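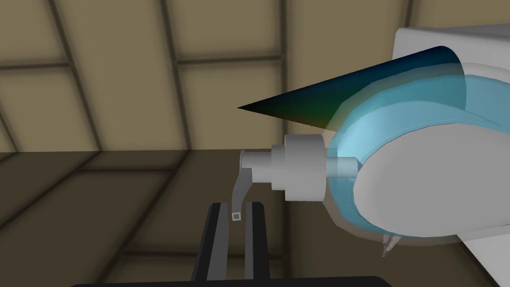
Florolby Wall Panel System, Series 70

Product code: FL-70
Manufacturer: Gedico
Distributor: Jollel
Data sheet revised 26 Aug 2021

Overview

The Series 70 is a dry-fit interior wall lining for washrooms, utility rooms and light commercial kitchens. Flat panels are held in a grid of vertical and horizontal strips fixed to a leveled backing. No adhesive is applied to the panel face or edge. A single panel can be taken out and replaced without disturbing the ones next to it.

Panels are supplied in a matte finish as standard. A satin finish is made to order and ships separately from stock items. Strips are sold by the length and cut on site.

Dimensions and weight

Panel thickness: 16 mm
Strip width, face: 53 mm
Fixing centers, vertical strips: 231 mm
Carton weight, full: 70 lb
Panels per carton: four

Substrate

Install over masonry, cement board or plywood. Gypsum board is accepted where the strips are screwed into studs. The wall must be dry and free of loose paint. Pack out any low spots behind the strips before the panels go in. Do not pull a panel flat with its fasteners.

Installation

Set the lowest horizontal strip first and check it with a level along its full length. Fix the vertical strips from the bottom up. Leave a gap of 3 mm at each panel edge for movement. Snap the cover profile over the strip by hand, starting at one end. A rubber mallet may be used at corners.

Cutouts for pipes and outlets are made with a hole saw or a fine-tooth jigsaw, face side up. Seal the cut edge with the Valcárcel edge compound before the panel is fitted. Allow the compound to cure overnight.

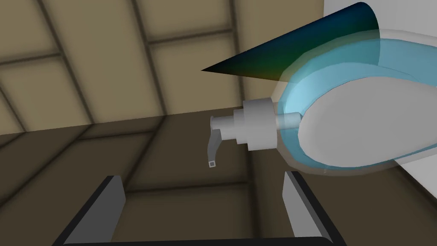 Cleaning and care

Wipe with a soft cloth and mild liquid soap diluted in warm water. Rinse and dry. Soap left to stand along the lower strip will leave a film, which can be removed with a second wash. Do not use scouring powder, steel wool, acetone or any cleaner containing bleach. Steam cleaning voids the finish warranty.

Limitations

Not rated for exterior use, shower enclosures or walls directly behind open-flame cooking equipment. The panels do not carry load. Grab bars, shelving and wall-hung basins must be anchored through to the structure behind.

Ordering

State finish, number of cartons and total strip length. Inside and outside corner profiles are listed under FL-70-C. Orders for the satin finish placed after the first week of November ship in the new year. Opened cartons are not accepted for return.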